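Hallden Evening Course: Coffee and Tea at Home
Handout for session 4 – Looking before you sip

Last time we got through grinding and water, and I promised we'd finally get to the cup itself. I love this session! Bring your own mug if you can, ideally one you use every day.

1. Colour in the cup
Pale insides are a taster's best friend. A white wall gives your eye something to judge the drink against, and you'll pick up the line where the two meet straight away. Look straight down first, then tilt the cup gently and watch how the colour thins out at the edge. Very dark drinks can look black until you do this.

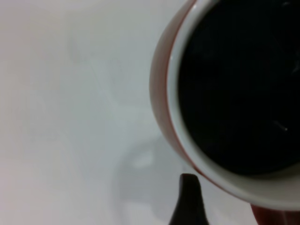
2. Shape and filling
A rounded body leaves room for the smell to gather, so don't pour right up to the brim. Leave a little space under the rim and put your nose in it (properly in it, don't be shy). Try the same drink in a straight-sided glass and write down what changes – I still find this one exciting after 16 terms of teaching it.

Outside colour matters too, oddly enough. Plenty of people say a drink seems warmer or sweeter in a red mug than in a plain white one. Pour one brew into both, swap with your neighbour and compare notes.

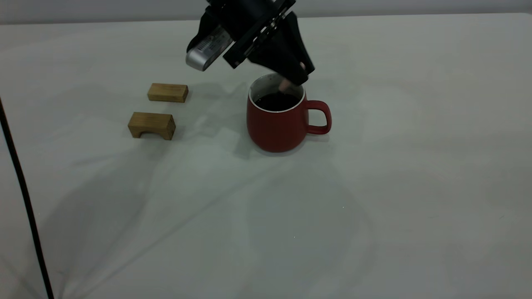

Yoga Tuhumury wrote in after the May session to say that the thickness of the rim made more difference than the colour, and that a thin lip made the same tea taste brighter. Do test that as well.

For next time
Fill in the tasting sheet for two drinks, one coffee and one tea. Read the Garg notes up to the part on milk.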